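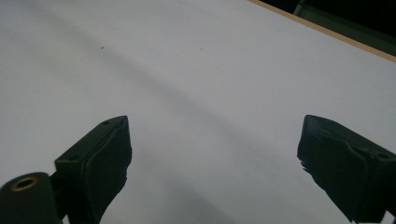 A year of not buying clothes

Nov 14, 2024

I stopped buying clothes last fall. There was no big reason. I had been putting away laundry and couldn't get the drawer to close, and I thought I would see how long I could go without adding to it. I told myself I'd try it until spring. Spring came and I kept going, and now a full year has passed, so I'm writing down how it went while I still remember it.

The rules

I didn't write the rules down at the start, which caused some trouble later. The ones I ended up with were simple. No new clothes, no secondhand clothes, no shoes. Socks and underwear were allowed if the old ones had holes. Repairs were allowed and so was anything needed for repairs, like thread, buttons and patches. Gifts were allowed, but I asked my family not to give me any.

Accessories were a gray area for a long time. I bought a belt in the second month and decided afterward that it shouldn't have counted as okay. My old one had cracked all the way across, so I needed something, but I could have punched a new hole in the wider one I already had in the closet. After that I treated belts, hats and scarves as clothes.

The first few weeks

The beginning was easy, and I think it's easy for most people. I had plenty to wear. What I noticed first was how many emails I was getting. Fakance was the worst of them, sometimes sending one in the morning and another at night, each with a sale ending. I had a Fakance account for years and had never thought of myself as a frequent customer, but when I went to close it the order history went on for several pages. Some of the things in it I couldn't remember at all. One was a pair of gray pants that I must have sent back, or lost.

I unsubscribed from everything. If you only want to do one thing from this post, do that one. Most of the buying I used to do began with an email I opened while waiting for water to boil.

I also changed how I walked home. The shortest way from my bus stop in Lillier goes through the covered market, and the market has a clothing stall near the far door with a rack of jackets out front. I'd bought a jacket from that rack before, and a raincoat. The other way goes along the canal and takes a few minutes longer. I still go that way most days. It's quieter, and there's a bakery.

Getting rid of things

I didn't plan to get rid of anything. I thought I should hold on to whatever I had, seeing that I couldn't replace it. By winter I had changed my mind. I was wearing the same few sweaters over and over and digging past everything else to reach them.

I took every piece out of the closet and the dresser and put it on the bed. Then I made three piles, which is what all the books tell you to do, and the third pile (undecided) was by far the biggest. I put that one in two storage bins in the hall closet with the plan that anything I went looking for could come back out. I went looking for a flannel shirt and one pair of shorts. The rest went to the donation center in May.

I kept 65 pieces, not counting socks and underwear. I know people who do this with far fewer and I'm sure it's possible, but I live somewhere with a real winter and a hot summer, and I do yard work, and I wasn't trying to win anything. It was the right amount for me. I do laundry once a week and never run out.

Small laundry habits

Having less to wear made me more careful with how I wash it. I used to put everything in together on warm and dry it on high until it was done. I shrank a good sweater that way years ago, and then I shrank another one a few winters later.

Now I wash almost everything cold. I turn dark things inside out. I close zippers before they go in. I stopped using fabric softener and don't miss it. For detergent I use Pastik, the unscented kind, and I use less than the cap suggests. My clothes come out fine and the towels dry better than they used to.

I hang up shirts straight out of the washer. I give each one a hard shake, put it on a hanger and button the top button so the collar dries the right way. Most of them don't need ironing after that. Pants go over the shower rod. Sweaters dry flat on a towel, and I turn them over once at the end of the day.

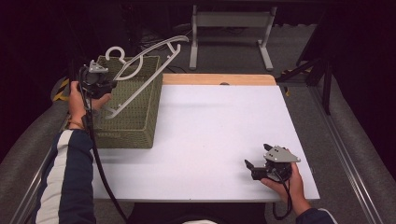 It does take longer than the dryer did. In winter a pair of jeans needs a full day and then a bit more, and the bathroom gets damp if I forget to run the fan. I still use the dryer for sheets and towels. I tried line drying those outside over the summer and liked it, except in the weeks when the pollen was bad.

Learning to mend

I could sew on a button before this year and that was about all. By the end of the first winter I had a sweater with a hole in the elbow, and it was my Geum sweater, the dark blue one that I wear more than anything else I own. Before, I would have looked for a new one. I didn't have that option, so I borrowed a library book on darning and read the first chapter, which had more history in it than I needed.

My first darn was bad. I pulled the yarn too tight and the elbow puckered like a raisin. I cut it out and did it over, looser, with a light bulb under the hole to keep the shape. The second one held. It's a slightly different blue, and when I have the sweater on I can feel it if I lean on a table. I've done the other elbow since then and it looks much better.

Jeans are harder. The denim around a worn spot is usually thin as well, so if you patch only the hole, the patch tears away from the edge in a month. You have to go out past the thin part to where the cloth is still strong. I use a patch on the inside and sew back and forth over it by hand. I tried it on a sewing machine at my sister's house and couldn't get the leg to lie flat under the needle.

Shoes I don't repair myself. There's a shoe repair place two towns over from Lillier that put new soles on my brown boots. It cost less than half of what the boots did. They had been in the back of the closet with the soles worn through, and I'd been meaning to throw them out.

What was hard

I had to go to a wedding in the summer. I had one suit that fit when I bought it and no longer did. I paid to have it let out, and it was all right. I was uncomfortable in it by the end of the dinner and took the jacket off, and by then so had half the room.

Running shoes were the other problem. Mine wore out in early spring and my knees started to hurt. I held out for several weeks, which was a mistake. Then I bought a new pair. I don't feel bad about it, and if I were starting over I'd leave athletic shoes out of the rules completely.

I also got bored. This came and went. Sometimes in the morning I'd look at the same shirts and wish for anything else, any color. It usually passed by the time I had my coffee. A few times I wore something I'd been saving, like a white linen shirt that I kept for good occasions and had put on maybe once. I wear it to work now. It has a small coffee stain near the hem, where it gets tucked in.

The money

People ask about this, so I went back through my bank statements for the year before. It was harder than I thought it would be, with returns and gift cards and one store that sells both clothes and groceries. My best guess is that I had been spending up to 2,000 dollars a year on clothes and shoes. This year I spent money on the belt, the running shoes, socks, the suit alterations, the boot soles and some yarn. The total was a small part of that.

I'd like to say I saved the difference. Some of it went into savings. A good part went to the bakery by the canal, and the rest paid for a new water heater.

What happens next

I'm allowed to buy things again now, by my own rules, and so far I've bought one undershirt. My winter coat has a broken zipper that I've been getting around by using the snaps, and I need to decide whether to have the zipper replaced or look for another coat. The shop that did my suit gave me a price for the zipper. I'm going to take it in next week before it gets properly cold.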